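Fasulden Help > Service Robots > Faults and Safety

Robot hangs the do-not-disturb card, then opens the door

Print this page | E-mail this page

threshold_issues
Posted 29th September

We have a two-armed Kostiuk unit on a wheeled base, running a Nukar manipulation policy we fine-tuned ourselves. Its job is humble. A guest asks for privacy on the room tablet, the robot rolls up to the door, loops a "Please do not disturb" card over the handle, and leaves. That is the whole product. We have a slide about it.

In the last batch of 77 trials on our practice doors, it got the card onto the handle nearly every time. In 3 of them it also pressed the lever down while doing so, the latch released, and it walked the door open with its own forearm. It then stood in the doorway, holding the lever, having guaranteed the occupant's privacy.

There was no occupant, because these are practice doors. There will be one in February, when the pilot starts, and I'd like the robot not to meet them.

What I've checked so far:

The handle pose estimate is fine. I overlaid it on the camera feed and it sits on the lever like a sticker.

The arm calibration is fine. I redid it anyway, twice, out of superstition.

The scoring script called all three runs a success. The card was on the handle at the end, you see, and the card being on the handle is what success means. The door standing open was not something we had thought to ask about.

The behavior was learned from head-camera clips of people handling the cards, with one hand on the lever and the other wherever it happens to be needed, on the card or up by the lock plate. People seem to know how hard they can lean on a handle before it becomes a door-opening exercise. The robot has formed its own view.

Is this a force problem, a data problem, or am I supposed to buy the Tandberg wrist sensors everyone on here keeps recommending?
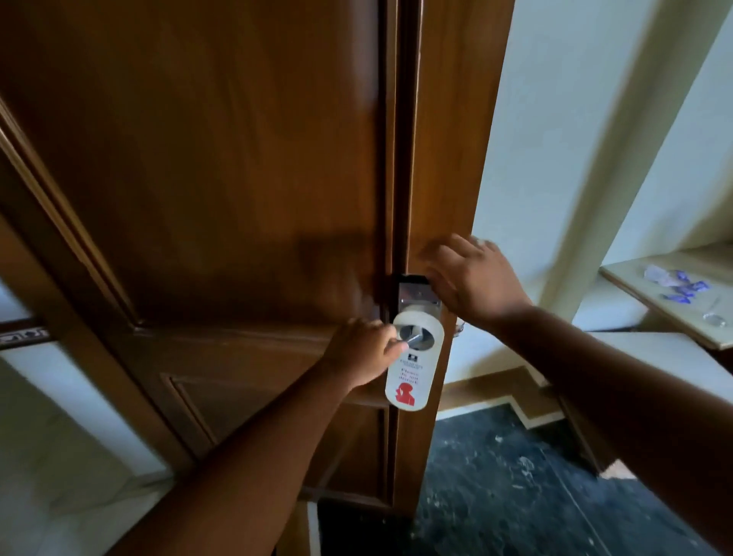 hingewise

Buy the Tandberg sensors.

Sorry, that's a bit short. We had a similar thing with a minibar drawer and the sensors fixed it. You set a torque limit, the arm feels the load, the arm stops. I think ours was set to 4 and it has been fine, although I didn't write down the units and the colleague who did has moved on. Start low.

Also try rebooting it between runs. Ours got bolder as the day went on.

latch_and_learn

Please don't set anything to 4 of an unknown unit near a room with a sleeping person in it.

I've chased this fault on two sites, and it's a bit of everything you listed. Taking it in the order I'd fix it:

Stop it from hurting anyone first

Before you touch the policy, put something underneath it that the policy can't argue with. The cheapest thing I know is a contact sensor across the door gap that cuts arm motion when the door leaves the jamb. On a practice door that's a magnet and a reed switch. In a real corridor you'll want the same signal from the lock system, if the property will give it to you, or a range sensor watching the door plane from the base if it won't.

It has to stop the arms in place with the brakes on. It must not send them home. Mine went home on the first try, and since the fingers were still closed around the lever, home took the door with it. The stop was very smooth. Everybody admired it while it pulled.

Then write a slow release as a separate move: open fingers, wait 2000 ms, back the base away. Have a person start it by hand until you trust it.

Wrist sensors do help, and hingewise isn't wrong about that. A torque limit only catches the push you thought of, though. A stiff lever and a heavy card snagging on the way up look alike at the wrist. If you set the limit low enough to protect a loose latch, the robot will give up on half your doors and you'll be back here with a different thread title.

Look at what the hands are doing in your clips

Your policy isn't malfunctioning in its own opinion. It watched a lot of people hold a lever and concluded that holding the lever is part of hanging the card. For a person, that hand steadies the door or is on its way to doing something else. None of that intention makes it into the data. What makes it in is "hand goes here, closes."

Sort the clips by where the hands are. You want plenty where they're on the card and nowhere near a lever, including ones on fittings that don't turn into an open door when you lean on them. If your set has a stretch of work on a round fitting, that's gold. Weight it up. It teaches the part you want, which is getting a hole over a thing and seating the card with the fingers.

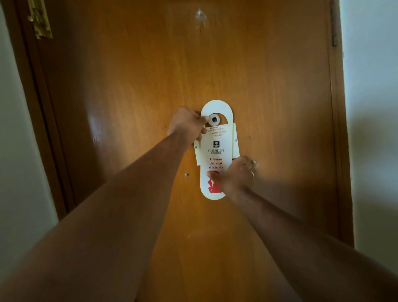

Both hands on the card, none on a handle.

When I did this I found the lever-holding clips outnumbered the others by a silly margin, and I'd been the person recording most of them. It's a humbling afternoon. Make coffee.

Label the state of the door

This is the one I'd bet on for your 3 bad runs. If clips with the door shut and clips with the door partly open are all filed under "hang card," the policy has no reason to think the door's position matters. Worse, it may have learned that a door standing open with a hand on the lever is an ordinary place to be in the middle of the task. From its side, opening the door is just getting the set to look right.

So add a door state to every clip: shut, ajar, open. You don't need anything clever, since a person can tag them at double speed. Then train the corridor task only on shut doors, and keep the ajar and open ones for a different skill or for teaching a "don't start" check. A clip of somebody gripping the lever and holding up the card in a half-open doorway is good footage of something. It's poor footage of what your robot should do at a stranger's room at night.

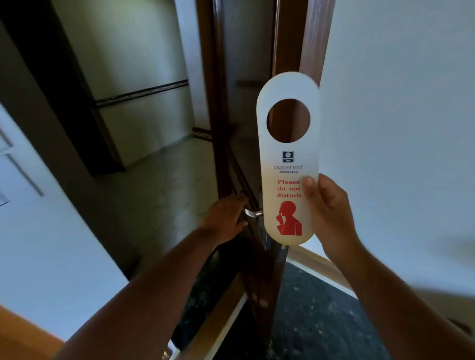 Fix the scoring script

I've left this for last because it's embarrassing for all of us. Your success check should fail the run if the door moved, if the lever went past a few degrees, or if the robot is still holding anything when it declares victory. Run the new check over the old logs before you retrain. I expect you'll find more than 3. Some of the "successes" will be runs where it pushed the lever nearly to the release point and simply ran out of card to hang.

Keep those. Near misses are the most useful recordings you own, and at the moment your script is filing them under good news.

draughtexcluder

Coming at it from the hotel end. Has anybody asked whether the card needs to go on the lever? A small fixed hook on the corridor side would cost less than one wrist sensor and can't open anything. We did this at a property I worked on and the robot became very boring, to everyone's relief.

I realize this makes for a worse slide.

Comments

threshold_issues: Ran the stricter check over the old logs. It was more than 3. I'm not going to say how many in writing.

latch_and_learn: It always is. Was it the push or the door state?

threshold_issues: Door state, mostly. Our "hang card" folder turned out to have open doors all through it, filed by me, with great confidence. The interlock is on the practice doors now and stops the arms in place. Retraining on shut doors only. The Tandberg quote is in my inbox, and so is one for hooks.

hingewise: Found the note about our torque setting. It wasn't 4 of anything, that was the drawer number. Please disregard.

draughtexcluder: Is the minibar all right?

hingewise: We're looking into it.

Print this page | E-mail this page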